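**Evine cell, pre-session walkaround, Fri 6 July**

Filled in by me, second pair of eyes Tetsuya Miyazaki. Task for the day is shirts: pick from the basket, flatten, fold, stack. Leader arms on the Pimeck bench, followers in the enclosure.

- [x] **E-stop, operator side.** Pressed it, both arms went limp, reset fine. It still needs a good hard twist to release, so don't be shy with it!
- [x] **E-stop, enclosure side.** OK.
- [x] **Base clamps.** Snug on both arms. I gave the left one a tiny nudge with the hex key and it was already there.
- [ ] **Leader/follower match.** Left is perfect. Right gripper closes a hair late behind my hand (you feel it most when you pinch a hem). Tetsuya wants it recalibrated before anybody records on it, and I'm with him, so this one stays open.
- [x] **Speed cap.** Set to the slow profile. Please leave it there for new operators, even the confident ones.
- [x] **Joint temps after warm-up.** All green on the Kaneko panel after 20 minutes.
- [x] **Disk space.** Room for 16 more demos, then someone has to offload.
- [x] **Cable slack.** Moved each arm through its full reach by hand with power off. No snags, but see my note.

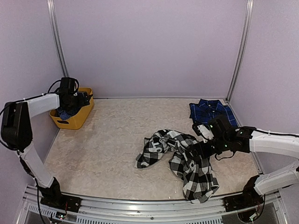 Cable slack is the item I fuss over most, and I'd love it if everyone else did too. When you're driving the arms your eyes are on the cloth and you forget about everything behind the wrist. Look at the right arm down on the checked shirt, with that thin black cable looping under the wrist over the table: that's the loop I want you to glance at before every grab. The ties along the forearms are worth a tug as well.

- [x] **Garments.** No pins, no tags, pockets empty. Found 8 paper clips in the Jorer box last time, so do check!
- [ ] **Log sheet.** Pen's gone again. I'll bring one Monday.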